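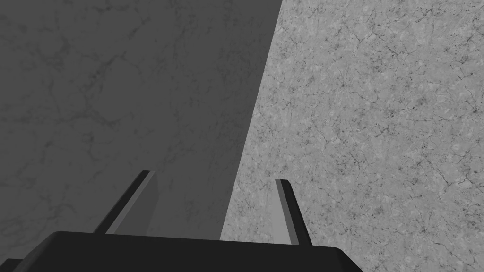 Print
E-mail

# Stilska: simulated wrist-view set from the Dandton robotics club

Stilska is a student project. It holds 291 simulated episodes of a two-finger gripper at a tabletop task, made by club members over one school year. Read the limits section before you train anything on it.

## What you get

- 291 episodes, 200 marked as successes by the student who drove them
- wrist view, rendered in gray
- joint angles and gripper opening for every step
- a short text label per episode, spelling not corrected

## How it was made

Episodes were driven by keyboard in Siltitz, the simulator the club already had running. Most run to over 2000 steps, and a lot of those steps are somebody deciding which key to press. We did not trim them. Trimming would make the set look better than the driving was.

Surface textures come from a small stone pack, with veins and speckle swapped between episodes. The club proposal called this "domain randomization." I would call it changing the countertop. The lighting setup stays the same all the way through, and so does the gripper model.

## Limits

The success marks are opinions. Marietjie Masilela rechecked 105 of the episodes in September and disagreed with enough of them that I would treat the field as a hint. Her marks are in a separate column, `recheck`, and she did not look at the rest.

Contact is poorly modeled. Thin objects sometimes slide through a fingertip, and a policy can learn to count on it. The club's competition entry did well in Siltitz and badly on the bench — the poster only showed the first part.

Nothing here supports a claim about real hardware. If you want to make one, test on real hardware.

## Splits

Use `split_b`. The older `split_a` put episodes from the same driving session in both train and test, and the scores quoted in the Ghaffari class report were made with it.

## Contact

Fatemeh Yazdani keeps the files and wrote this card. Send corrections with an episode number, please.

Print | E-mail this page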